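Häufige Fragen zu Grullinero: Wechsel auf die neue Version, Spielstände, Mods und Treffen

Stand: 9.11.20

Seit das Update 3 von Grullinero erschienen ist, kommen bei uns immer wieder dieselben Fragen an. Die Antworten stammen aus den Patchnotizen von Jerkura, aus dem offiziellen Forum und aus eigenen Versuchen. Wir sind eine Fanseite und können weder Konten zurücksetzen noch Käufe erstatten.

Muss ich das Spiel neu kaufen?

Nein. Wer Grullinero auf PC besitzt, bekommt die neue Version als kostenloses Update. Die alte Fassung lässt sich im Launcher unter Einstellungen, Versionen weiterhin auswählen. Auf Konsole gibt es diese Auswahl nicht, dort wird die alte Version überschrieben.

Bleibt mein Spielstand erhalten?

In den meisten Fällen ja. Beim ersten Start wandelt das Spiel die Stände um und legt eine Kopie im Ordner backup_alt ab. Stände, die mitten in einer Mission gespeichert wurden, setzen euch an den Anfang dieser Mission zurück. Ladet vor dem Update am besten einen Stand aus dem Basislager.
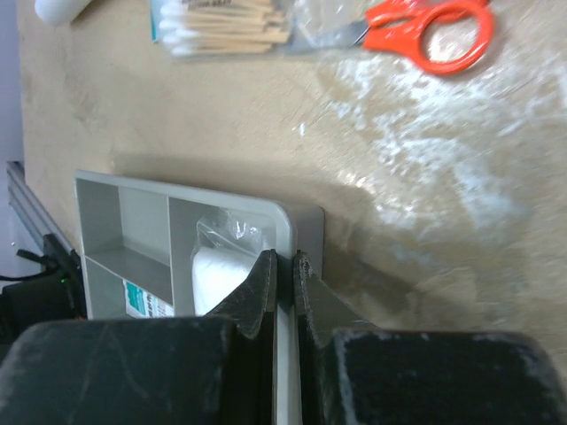
Im Kommentarbereich meldete jemand, die Umwandlung sei bei ihm zweimal hängen geblieben und erst durchgelaufen, nachdem er die Cloud-Synchronisation abgeschaltet habe. Ob das auch auf Konsole so sei, wisse er nicht.

Das können wir für den PC bestätigen. Mit abgeschalteter Synchronisation ist bei uns kein Abbruch mehr aufgetreten. Auf Konsole haben wir es nicht getestet.

Wie viele Missionen gibt es jetzt?

Die Kampagne umfasst 42 Missionen. Neu sind die Einsätze im Gebiet Dultov, das vorher nur als gesperrter Bereich auf der Karte eingezeichnet war. Der Zugang öffnet sich nach dem zweiten Akt. Wer diesen Akt schon abgeschlossen hat, findet die Auftragsmarke direkt im Basislager neben dem Funkgerät.

Was ist mit den Sammelobjekten?

Im ganzen Spiel liegen jetzt 309 Datenkapseln. Bereits gefundene Kapseln zählen weiter. Wer die Trophäe für alle Kapseln schon hatte, behält sie, im Menü steht der Fortschritt aber wieder unter 100 Prozent. Laut Jerkura ist das so gewollt.

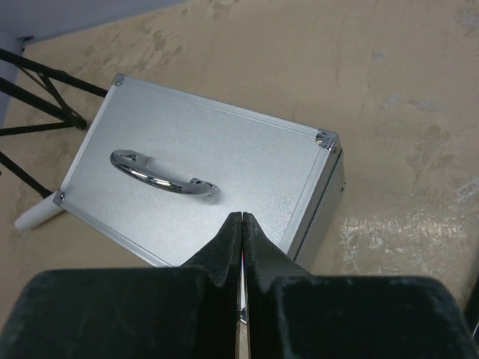 Für die Kapseln in Dultov braucht ihr den Enterhaken der zweiten Stufe. Er kostet beim Händler 3.000 Credits und wird nicht billiger, auch nicht mit dem Rabatt aus der Nebenquest. Verkauft vorher keine seltenen Bauteile, einige davon werden später noch für die Anzugverbesserungen verlangt und tauchen nicht wieder auf.

Funktionieren meine Mods noch?

Reine Texturmods laufen in der Regel. Alles, was in die Skripte eingreift, muss vom jeweiligen Autor angepasst werden. Der beliebte Kartenmod stürzt zurzeit beim Laden von Dultov ab. Entfernt vor dem ersten Start alle Dateien aus dem Ordner mods und fügt sie danach einzeln wieder hinzu. Eine Liste der geprüften Mods pflegen wir im Wiki, sie ist noch lückenhaft.

Kann ich mit Freunden spielen, die noch die alte Version haben?

Nein. Im Koop müssen alle dieselbe Version verwenden. Die Fehlermeldung dazu lautet nur »Sitzung nicht gefunden« und hilft nicht weiter. Schaut bei Verbindungsproblemen zuerst auf die Versionsnummer unten links im Hauptmenü.

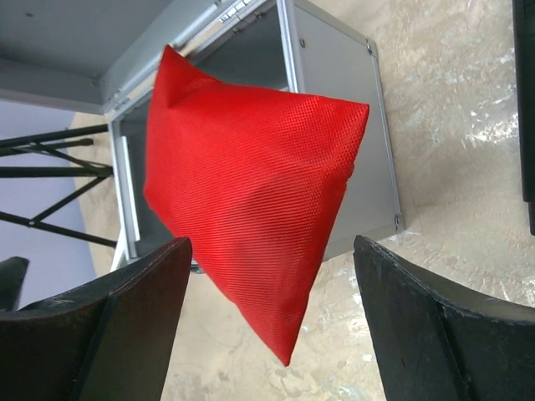 Plattformübergreifend funktioniert der Koop nur zwischen PC und Konsole, wenn beide Seiten ein Jerkura-Konto verknüpft haben. Die Einladung muss vom PC ausgehen. Umgekehrt kommt sie zwar an, lässt sich aber nicht annehmen. Der Fehler ist gemeldet.

Erscheint eine deutsche Sprachausgabe?

Der Publisher Ruotsalainen hat sich dazu nicht festgelegt. Im Forum hieß es lediglich, man prüfe weitere Sprachen. Deutsche Untertitel sind vollständig enthalten, auch für die neuen Missionen. In zwei Zwischensequenzen laufen sie zu früh aus.

Gibt es das Community-Treffen trotzdem?

Das Treffen im November findet nur online statt. Gespielt wird in Vierergruppen, der Link kommt per Mail nach der Anmeldung. Ein Headset ist Pflicht, eine Kamera nicht.

Wie transportiere ich Controller und Arcade-Stick zu einem späteren Treffen vor Ort?

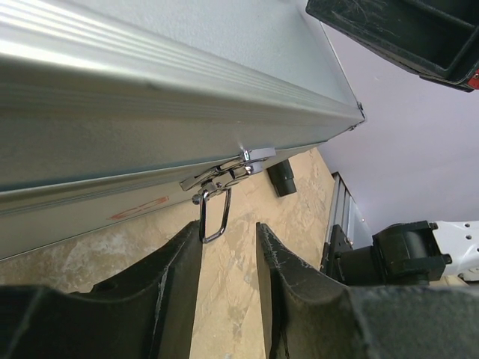 Eigene Eingabegeräte sind bei unseren Treffen vor Ort erlaubt, solange sie ohne zusätzliche Treiber laufen. Turbofunktionen müssen abgeschaltet sein. Zum Transport eignet sich ein Alukoffer mit Kniehebelverschluss wie auf dem Foto, sofern ihr ihn innen mit Schaumstoff auslegt. Schreibt euren Spielernamen außen auf den Koffer und auf jedes Kabel. Für Geräte, die über Nacht im Saal bleiben, übernehmen wir keine Haftung.

Wo melde ich Fehler?

Bitte direkt im Launcher unter Hilfe, Problem melden. Fügt die Datei log.txt an und nennt die Mission. Meldungen auf unserer Seite lesen wir zwar, sie landen aber nicht automatisch bei Jerkura.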